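Home | Gear | Deployment | Family | Forum
3 min read

Pre-deployment kit check, with my comments

I ran this Thursday with our reserve unit before we ship out to Mendau, and I'm sharing it for anyone who's next on the list. Use it, change it, whatever!

Body armor - OK. Both plates in, no cracks. Tap them and listen for a rattle.

Helmet - OK, but my chin strap was fraying. Swapped it.

Boots - 2 pairs, one broken in. Mine are (please don't be me) still stiff.

Gas mask - FAIL the first time. Seal leaked on the left side, so I got a new one from supply and passed.

Water - OK. Canteens rinsed, purification tablets in date. 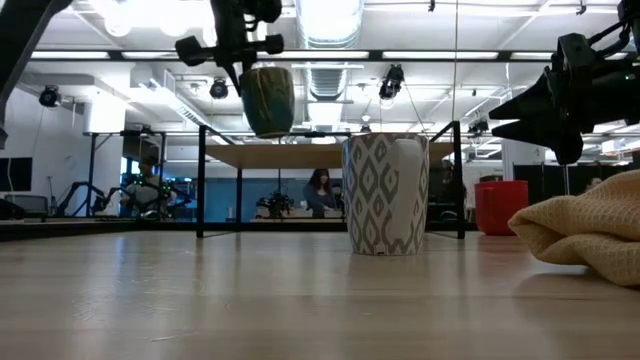

Do I need to redo the weapons card if I did it in July?
Anything signed before the move to the Surdu range has to be done over, so get in line early.

Vehicles - mixed. Our Motora trucks carried more than 455 pounds of loose gear each, and the tie-downs on one were shot. Replaced, rechecked, signed off. Spare tire was fine.

Radios - OK. Test them outside the motor pool, the metal roof messes with everything.

First aid kit - tourniquet goes where either hand can reach it. I moved mine 3 times before I liked it.

Paperwork - emergency contact, will, power of attorney. Mine still had my old address in Mevesport - glad I looked.

2,242 shares | 2 comments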